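4.2 Items left on lecture desks

The second part of the survey dealt with the teacher's desk itself. Section 4.1 covered the seating, the aisles and the boards. The desk was treated separately because it is the only surface in a lecture hall that everyone who teaches there shares, and because no single department is responsible for what is on it. The cleaning contract with Rolley covers the floor, the seats and the outside of the desk. It does not cover anything lying on the desktop, which the cleaners are told to leave where it is.

Desks were checked in the gap between classes, after one group had left and before the next teacher came in. The checks ran through October. The person doing the check wrote down each item, the part of the desk it was on, and whether it belonged to the hall's standard kit. The kit is listed on a card inside the door of each hall and includes board markers, an eraser, a cloth for wiping the boards and a microphone. Anything else was entered as an extra. In all, 1,355 items were entered, of which more than 50 could not be put in any group and were left out of the tables.

We used four groups: writing tools, paper, sound equipment and cloths. Writing tools were split again into board markers and pens, but the split was not always easy to make. Several of the markers sold by Gekero have a narrow body and a long cap, and from a short distance they look like ordinary pens. Where the checker was not able to pick the item up, it was entered as "pen or marker" and counted only in the total for writing tools.

Paper was the most varied group. It took in writing pads, loose sheets, printed handouts and attendance lists. Pads were entered as one item each regardless of thickness. Loose sheets lying together were also entered as one item, which means that the figures for paper are low compared with the amount of paper that was really there. Where writing could be seen on the top sheet, the checker did not read it or copy it down.

Position was recorded on a simple grid. The desktop was divided into a near half and a far half, as seen by a person standing at the desk and facing the seats, and each half into left, center and right. Items that crossed a line were given to the square that held the larger part. This worked well for small things and less well for cloths, which were often spread or folded across two squares. In those cases both squares were written down and the item was given half a point in each.

The main result is that things on a desk tend to gather in groups. Board markers were usually close to other board markers, and it was uncommon to find one alone. Paper and pens were found near each other, often with the microphone beside them. The center of the near half was the square most often left clear, probably because it is where teachers put a laptop or their notes. Figure 2 gives a case from one of the tiered halls in which two such groups can be made out, with the markers well away from the paper and the microphone.
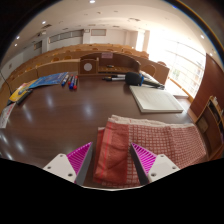 Figure 2. Desk in a tiered lecture hall. Four whiteboard markers are grouped toward the far side; a paper pad, a microphone, two pens or markers and a folded cloth are on the right.

Cloths need a separate note. The wiping cloths supplied with the kit are plain gray, but many of the cloths entered in the survey were of other kinds, including checked ones like the cloth in Figure 2. These were entered as extras. Teachers we asked said that the supplied cloths go missing and that people bring their own. We did not try to find out who had brought which cloth, and the form had no space for it.

Sound equipment gave the clearest differences between halls. In the halls fitted by Telent the microphone has a stand at the edge of the desk, and it was in the stand in most of the checks. In the older halls there is no fixed place for it, and it was usually lying on its side among the papers. Staff in the equipment office had told us before the survey that handheld microphones in the older halls need repair more often. Our data cannot confirm this, as repairs were not part of the form, but the two points may be worth looking at together.

Blomqvist desks, which are being put into the halls one at a time, have a shallow tray along the far edge. Only a few were in use in October, and the checks on them are too few to report on their own. They are included in the totals. In Section 4.3 we compare halls by size and by the number of departments that book them.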